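4. Closure Design and Evaluation

4.1 Garment sample

The study used a single base pattern, a long-sleeved shirt with a straight front placket, graded to the size range supplied by Jininside. The shirt was chosen because it is worn across ages and settings and because its front opening can be modified without changing the rest of the garment. All shirts were cut from the same mid-weight cotton twill and sewn by one contractor, Hafstein, under one set of seam allowances. The collar, yoke and cuffs were identical in every version.

Two closures were compared. The first, referred to below as the button version, used four-hole buttons and vertical buttonholes at the usual spacing. The second, the magnet version, kept the same buttons sewn to the outer placket as decoration and placed coated magnets between the facing and the interlining. From the outside the versions differ only in the absence of worked buttonholes, which a fly front hides in both cases. This was a requirement set by participants in the earlier interviews (Section 3), many of whom said they had stopped buying adapted clothing that looked adapted.

4.2 Participants and setting

Sessions were held at the Plillilbridge day center, where 30 adults with limited hand function took part. Inclusion required self-reported difficulty with buttons on at least one garment owned at the time. Participants with implanted cardiac devices were excluded on account of the magnets. Each participant attended two sessions and wore both versions, with the order of versions assigned in advance by the second author (N. Hamdan). Recruitment closed on October 26, 2019.

Participants dressed seated, in a chair with armrests, unless they stated a preference for standing. A helper was present but gave assistance only on request. Requests for assistance were logged and the trial was kept in the analysis, since needing help is itself an outcome of interest. No practice trial was given with either closure.

4.3 Procedure

A trial began when the shirt, laid open on a table, was first touched and ended when the participant said that the front was closed to their satisfaction. The front was then inspected for missed or misaligned closures. Misalignment was scored separately from time, as a fast trial that leaves the placket offset by one position is of little use to the wearer. Removal of the shirt was timed in the same way.

An upper limit of 600 seconds was placed on each trial. Trials that reached the limit were stopped by the helper and entered at the limit value. This treatment understates the difference between versions where the button version is the slower of the two, and the comparison should be read with that in mind.

After each session the participant completed a short questionnaire on comfort, appearance and willingness to wear the shirt outside the home. Items were read aloud where this was preferred. The wording of the appearance items was revised once, following a pilot in which several respondents took "looks normal" as a comment on their own body – the revised items refer to the shirt only.

4.4 Durability of the placket

Because magnets add mass to the front edge and are subject to repeated separation, the placket was assessed for wear apart from the dressing trials. Shirts from the same production run were laundered and then inspected for seam slippage, puckering at the facing and migration of the magnets inside their channels. The washing protocol was drawn up by Y. Valderrama and followed the care label without deviation. A separate set was opened and closed by hand for 220 cycles, with inspection at the start and at the end.

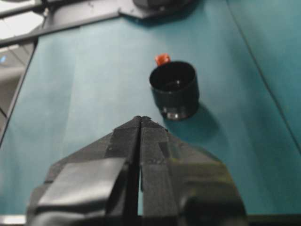 Figure 2

Inspection was carried out under a single light source with the placket flat and without tension. Each seam was graded by two raters working independently, and disagreements were settled by a joint second reading. Puckering was graded against a set of reference samples prepared from the same twill, as standard photographs for lighter shirtings proved a poor match for this fabric.

The interlining deserves comment. In the first prototype, a fusible interlining was used over the full placket, and the channel holding each magnet was formed only by stitching. The stiffness this produced was noted by wearers at the neck and at the waist when seated. In the version tested, the fusible layer ends short of the top closure and a woven sew-in interlining, supplied by Farari, is used in its place. The change adds one sewing operation per shirt and has no effect on the outward appearance of the front.

4.5 Analysis

Times for the two versions were compared within participants. Medians are reported in place of means because of the upper limit described in Section 4.3. Assistance requests and misalignments are given as counts for each version. Questionnaire responses are summarized by item, and no composite score was formed – the comfort and appearance items address separate matters and were not written to be added together.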